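Clisley Desk Globe, Pretorius Edition

The British Empire, in a size you can dust. The Clisley is a tabletop globe showing colonial borders as the map rooms of London, Paris and Lisbon liked to draw them, which is to say with a ruler and great confidence. Africa after the Berlin Conference is especially tidy. The people living there had other ideas, and the booklet gets to those.

Vimala Thevar wrote the booklet. It runs to 188 pages, far more than any globe needs, and covers trading companies, treaties, taxes and the long business of handing everything back. She was asked for a pamphlet. Her chapter on salt is better than it has any right to be.
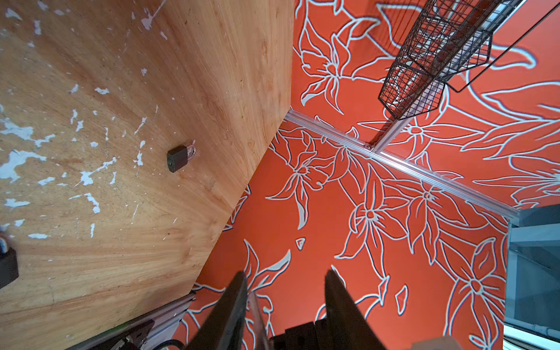 Place names follow the spelling of the period, so expect to hunt for Sri Lanka under Ceylon and to find Ghana filed as the Gold Coast. A modern index of 400 entries is printed at the back of the booklet for anyone who would like to win the argument before dinner.

The cartography is by Orvokki Seppälä, who redrew the coastlines from scratch and still isn't happy with Borneo. Disputed borders are dotted. There are a lot of dots.

Details
Edition: Pretorius, second printing
Stand: Hunov tilt base, sold with the globe
Booklet: paperback, 188 pages
Weight, packed: 2 kg
Price: $83

Orders placed in November ship before the holidays. Replacement booklets are sold separately, mostly to people who lent theirs to a brother-in-law.

See also: Drotix Wall Map of the Spice Routes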